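How to Sort the Cards in Your Wallet and Keep a Record of Them

Most wallets get cleaned out only when they stop closing. By then there are expired insurance cards behind current ones, a gift card with an unknown balance, and a punch card for a sandwich shop that moved away. Sorting it all takes an evening. Keeping a record takes a little longer, and it's the part that helps if the wallet goes missing.

What you need

A cleared table
Two or three small trays, bins or shallow boxes
A pair of heavy scissors
A pen and a sheet of paper, or a notebook
Your phone, for calling the balance lines
Your calendar

Step 1. Empty everything out

Take every card out of the wallet. Then check the other places cards end up: coat pockets, the car visor, the junk drawer, the bag you took on your last trip. Include appointment cards, ID badges from old jobs, hotel keys and library cards. Turn them all face up so you can read the names without picking each one up.

Step 2. Make your first sort

Use one tray for cards you carry, one for cards you keep at home, and one for cards you are finished with. Go quickly. If you can't decide on a card within a few seconds, leave it on the table and come back to it.

Carry: driver's license, health insurance card, one or two payment cards, transit card, any medical alert card.

Keep at home: Social Security card, spare payment card, vaccination card, memberships you use a few times a year.

Finished: anything expired, replaced or closed. 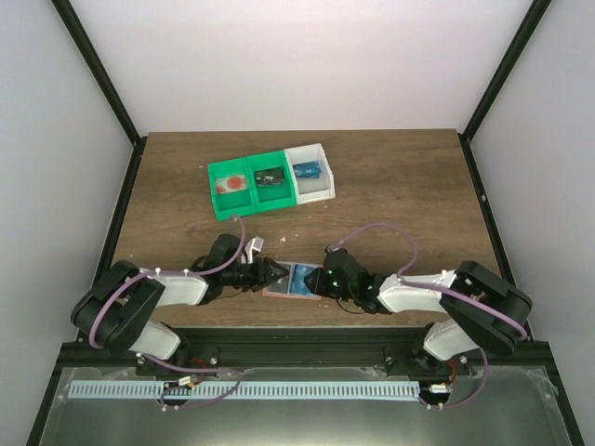

Tracey Marsden: I would add a tray for cards that belong to other people in the house. I had my son's dental card and my mother's pharmacy card mixed in with mine for years, and both of them had already asked for replacements.

A tray for other people's cards is a good addition if you live with family. Hand them back the same evening or they will drift into your wallet again.

Step 3. Check before you cut

A card in the finished tray may still be tied to an open account. Store credit cards are the usual case. I had an old one from Mikance that I took for a loyalty card, and the account was still open with a yearly fee on it. Call the number on the back, ask whether the account is open and whether there is a balance, and write down the answer with the name of the person you spoke to.

Gift cards need the same check. Mine came to $78 between them, most of it on a Nidby card I'd been carrying since March. Write the balance on a small piece of masking tape and stick it to the back, clear of the number and the magnetic stripe.

Step 4. Decide what goes where

The cards you use every day go in the slots you can reach first. Insurance and ID go behind them. If your wallet has a window, use it for the card you are most often asked to show.

Don't put two cards in a slot made for one. The leather stretches, and after a month or so a single card will slide out of it.

A separate card holder is useful for the second group, the memberships and appointment cards you need now and then. It can stay in a desk or go in a bag on days when you know you'll want it. 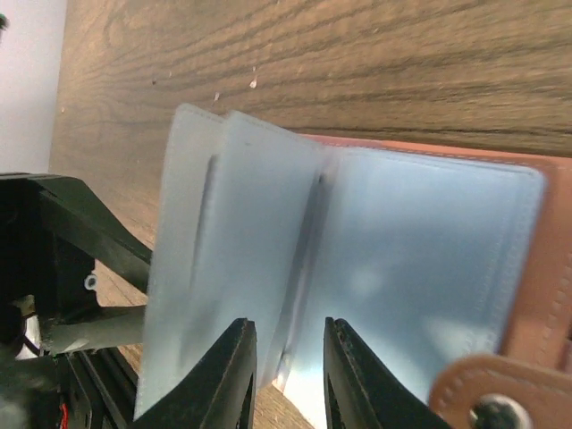 Brown leather card holder, open, with plastic sleeves inside.

Clear sleeves can stick to printed cards in warm weather, especially cheap laminated ones. Slide each card out every few months and wipe the sleeve with a dry cloth. If a card has already stuck, work it loose slowly from one corner. Pulling it straight out may lift the ink.

Step 5. Write the record

Make one line for each card you are keeping. Write down:

The name of the company
What kind of card it is
The last four digits
The expiration month
The phone number to call if it is lost
Where the card lives (wallet, card holder, file at home)

Leave out full card numbers, security codes and PINs. The last four digits are enough for the person on the phone to find the right account once you have given your name and address.

Paper works well for this. Mine is a page in a plain notebook, kept with the car title and the passports. If you prefer a file on the computer, protect it with a password and print one copy. 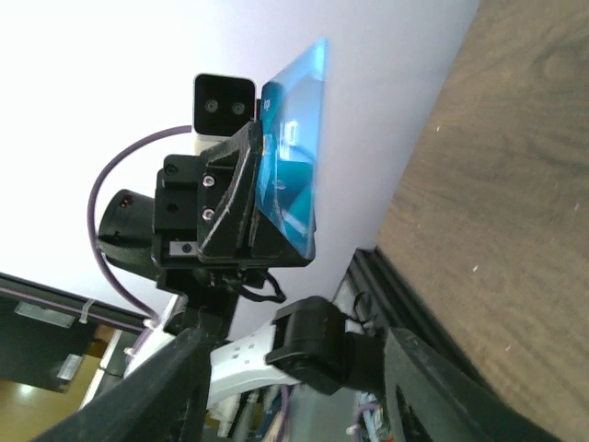 Lamisi Frimpong, who shares the household file with me, likes the record sorted by expiration month instead of by company. It's the better order if you want to see what is coming up for renewal. Sorting by company is faster when something is lost. Pick one and stay with it, and copy the expiration months onto your calendar either way.

Step 6. Destroy the finished cards

Cut payment cards through the chip and then through the magnetic stripe. Cut again across the number and the signature. Put the pieces in two different trash bags, on different weeks if you can wait that long. Metal cards won't go through scissors or a home shredder — call the issuer and ask for a return envelope.

Library cards and transit cards often can be turned in. The Trarnden library desk took back my old card and moved the account to a new one while I waited.

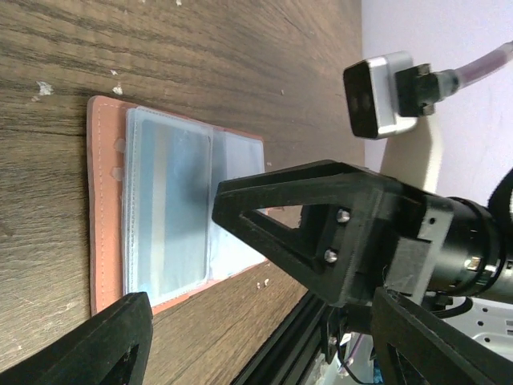 Old work badges should go back to the employer if there is an address on them. If the company is gone, cut through the photo and the bar code before you throw the badge out.

Step 7. Set a date to do it again

Once a year is enough for most people. I do it when the new insurance cards come in the mail, which puts the old ones and the new ones on the table at the same time. Bring the notebook page with you, cross off what has gone, and add what is new. If more than half the lines are crossed off, copy the rest onto a fresh page and shred the old one.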